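2018-03-18

Collimation and star test on the 200 mm Newtonian after putting the Lindgren focuser back in. Seeing was poor at first and steadied after the mirror had been outside for an hour. Fan left on throughout.

Secondary was off towards the focuser side. Brought it back with the three tilt screws, a quarter turn at most each time, then did the primary with the Cheshire. The laser disagrees with the Cheshire by a small amount whichever way I seat it - I think the laser itself is out and have stopped using it until someone puts it in the V-blocks.
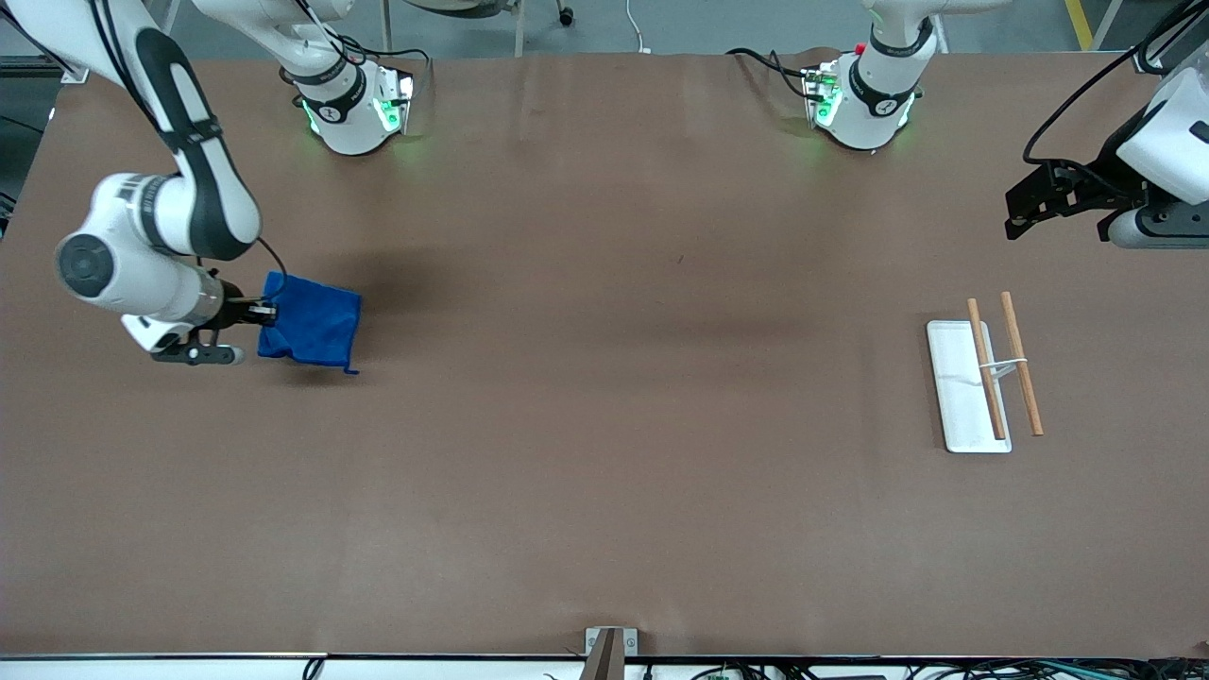 *Notebook entry: Abenezer Alemayehu*

Star test on Regulus at high power. Rings inside focus look even all the way round. Outside focus they are softer and the outer ring is a bit brighter, so there may be some turned edge left. Did not try the mask. No sign of pinching from the mirror clips now that they have been slackened.

Drive: the Worent mount still has backlash in declination. Timed it at 4 seconds on the slowest rate before the star moved, against 11 before the worm was adjusted. Good enough for visual use. For imaging I would leave the balance slightly heavy to the east and not touch it further.

Tried the Griso 19 mm eyepiece against the old Plössl. Griso is sharper at the edge but has a ghost when anything bright is in the field. Sirius showed it badly. Put the Plössl back in the case with the dust cap from the Burnero finder, as its own cap is missing.

To do:

- check the laser in the V-blocks
- star test again with the edge masked
- new cap for the Plössl
- regrease the declination worm before August

Dew on the finder by the end, none on the secondary. Packed up when cloud came in from the west.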